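フルメン・ディルティス

フルメン・ディルティス(Diltis)は、地方政治を専門とする独立系の報道検証サイトである。議会や選挙をめぐる報道の見出しと本文を一次資料に突き合わせ、食い違いを公開する活動で知られる。名称の前半は創刊時の仮題の名残で、読者の間では単に「ディルティス」と呼ばれることが多い。

沿革
地方紙の政治面を担当していたエア・ハルグリムソン(Ea Hallgrímsson)が、港町モーゲンセン(Mogensen)の町議会選挙の後に個人ブログとして開設した。最初の連載は、落選候補の発言とされた一文の出所をたどるもので、引用が3つの媒体を経るうちに語尾まで変わっていく過程を実に鮮やかに示した。この連載は今読んでも抜群に面白い!
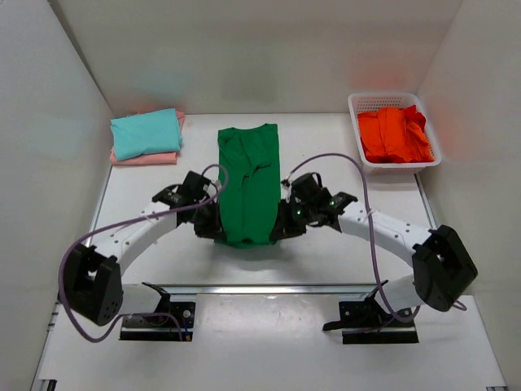 翌年の3月には、元議会速記者のビャルケ・スノッラドッティル(Bjarke Snorradóttir)が編集に加わった。議事録の読み方に精通した同氏の参加で検証の精度は大きく高まり、委員会での言い直しや取り消しまで追えるようになった。

検証の方法
記事は「発言」「報道」「記録」の欄に分けて掲載される。評価は点数ではなく文章で行い、判断がつかない場合は「保留」と明記する。保留記事は全部で27本あり、資料が見つかるたびに書き足されていくため、推理小説のように読み継ぐ愛読者もいる。訂正履歴も初版から残らず閲覧できる。

公開データベース「フロテオ」(Fulloteo)は、検証に使った議事録や選挙公報を検索できる仕組みで、学校の授業でも活用されている。収録資料が100点に達した際には、読者から寄せられた古い公報の特集が組まれ、色あせた手書きの公約が並ぶ見事な内容となった。
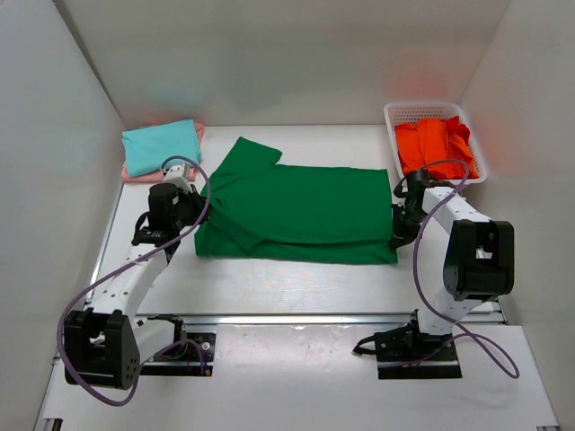
白い作業台に広げられた緑色の衣類と、両端の2本のロボットアーム。

評価と批判
党派を問わず同じ手順を当てはめる姿勢は、対立する陣営の双方から引用されるという珍しい成果を生んだ。一方、論評誌ゴンデックス(Gondex)は、掲載までに時間がかかり投票日に間に合わない例があると批判した。編集部はこれを受けて速報欄を新設し、記録との照合が済んだ部分から順に公開している。

関連項目
議事録
選挙公報
報道倫理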